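The drawer of dead chargers, and what I did about it

Posted 22/09/2023

It started with the label maker. I wanted to print one label (one!) for the jar of rolled oats, because I'd topped it up with the quick ones and my household has Opinions about that. The label maker was flat. Fine, I thought, I'll plug it in. And that was my Friday morning gone, plus a fair bit of the arvo.

We have a drawer in the hallway, under the phone that hasn't been connected for years, and into that drawer goes every lead, plug, brick and dongle that enters the house. It's been with us through two moves. When we left the flat in Billton I taped it shut and carried it down the stairs whole, like a casket. I don't think I'd seen the bottom of it before last week.

So I tipped the lot onto the lounge room floor. I put the kettle on first, which I recommend.

What was in there

Leads, obviously. Leads for phones I remember fondly and leads for phones I'd completely forgotten. The charger for an electric toothbrush that died while we were camping. A plug from overseas with flat prongs that don't match a single socket in the place. Modem power supplies from every internet company we've ever fallen out with. Something with a curly cord that I'm pretty sure belonged to a breast pump, and my youngest is in high school.

There was also a battery, a loose birthday candle, a tram ticket and a key. I have kept the key. I know. I'll get to that.

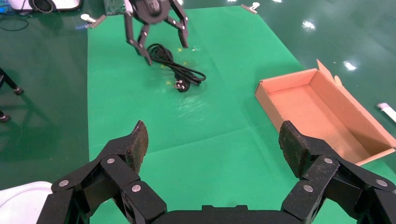 How I sorted it, badly

My first go was sorting by colour, which I don't suggest. Black leads in one heap, white leads in another, and at the end of it I had a very big black heap and no more idea than when I started.

Second go was by the shape of the end that goes into the thing. Much better! You get a heap of the flat modern ones, a heap of the little trapezium ones that only go in the right way up after you've tried the wrong way, and then the round barrel ones, which are the real villains. They all look alike. They are not alike. Two of them will slide into the same socket and one of them will cook whatever's on the other side, so please do read the tiny writing before you go jamming things in. Voltage has to match. The amps on the brick can be more than the thing asks for but shouldn't be less, and there's usually a little drawing of a circle with a plus and a minus that tells you whether the middle is positive. I took photos of the tiny writing and zoomed in, as my eyes aren't what they were and the torch only made it shinier.

Then I went round the house with a washing basket and collected every gadget that takes a charge, and married them up one at a time. The label maker (no luck, more on that below). The hand vac. The speaker I thought was broken and have been glaring at for 3 years, which wanted a different brick all along and now plays perfectly well in the kitchen. I was so pleased about the speaker that I rang my sister. She was at work and less pleased.

Anything with a partner got a bit of masking tape folded over the lead like a little flag, with the name of the gadget written on it. Masking tape isn't glamorous, and it does go gummy in summer, but it was in the drawer as well. Of course it was.

The rules I made up as I went

If it matched something we own, it stayed, with a flag.

If it was a plain phone lead in good nick, I kept 2 for the house and one for the car. The rest went. I had enough to rig a small yacht.

If the cord was cracked, kinked or had that sticky feeling old rubber gets, it went, even if it matched. A new one is 15 bucks and a house fire is more.

If I didn't know what it was but it looked expensive, it went in a cardboard box with its friends, and the box went on top of the wardrobe. I'm giving it until Christmas. My mum had a box like this for buttons and a box like this for screws, so I come by it honourably.

The key went in the box too. It might be the shed at Billton. It might be a suitcase. I'm not throwing out a key.

Getting rid of the rest

You can't put this stuff in the yellow-lid bin, by the way, and I used to, so consider this my confession. It gets tangled round the machinery at the sorting place and they have to stop everything and cut it out. It shouldn't go in the red one either, there's copper in there that someone can use.

The transfer station at Dunham takes cords and small electricals for free, at the little cage on the left after the weighbridge. You don't need to go over the weighbridge. I went over the weighbridge. There was a ute behind me and I had to do a very sheepish loop past the mattresses and come back out, with what turned out to be a shopping bag's worth of cable on the passenger seat.

The op shop next to the Dunham bakery won't take anything with a plug unless it's been tested and tagged, so don't lug it in there. They will happily take the jar you were keeping it all in. And get a vanilla slice while you're there.

I also put the better modem supplies up on the neighbourhood swap page, not expecting much, and they went before tea! A fellow two streets over had been running his off an extension cord and a prayer. He left a bag of lemons on the step in return. So that's a lemon tart out of a dead modem, and I'd call that a good trade.

Where it all lives now

Same drawer, believe it or not. I did look at organisers. I spent a silly amount of time reading about the Nusteck trays, the stackable ones with the adjustable dividers, and then there's a gorgeous oiled timber thing from Snorradóttir that costs $200 and holds, as far as I can tell, six cables and a sense of superiority. I wanted it very badly for an entire evening.

In the end I used cut-down cereal boxes and the inside tubes from toilet rolls. Each lead gets coiled (over your fingers, not round your elbow, the elbow way puts a twist in it) and slid into a tube standing on its end. It's ugly as sin and you can see every single thing from above. The chargers with bricks on them don't fit a tube, so they lie along the front with their flags up.
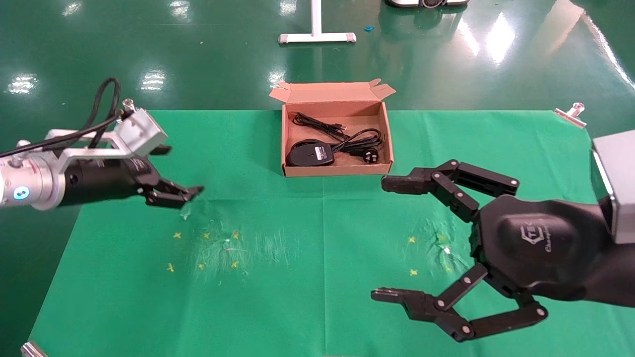

Marguerite's Kitchen Table left a comment on my last post saying a drawer is the wrong place altogether, and that every charger ought to live beside the thing it charges, in a zip bag with the manual. I've been chewing on that all week. She's probably right about the hand vac, which lives in the laundry and has no business sending me up the hall.

But I can't see it working for the camera, or for anything that travels, and I lose zip bags the way other people lose socks. I might try it with the kitchen things and report back. If you've got a system that has lasted longer than a school term, I'd love to hear it, and I especially want to hear from anyone with teenagers, who treat a phone lead as something that grows on the wall.

Oh, and the label maker! It runs on batteries. It has always run on batteries. There's a little door on the back. I put in four new ones and printed OATS (MIXED), and it's on the jar now, slightly crooked, and I've already had a complaint.

Next time I'll do the linen press, if I can get the door open.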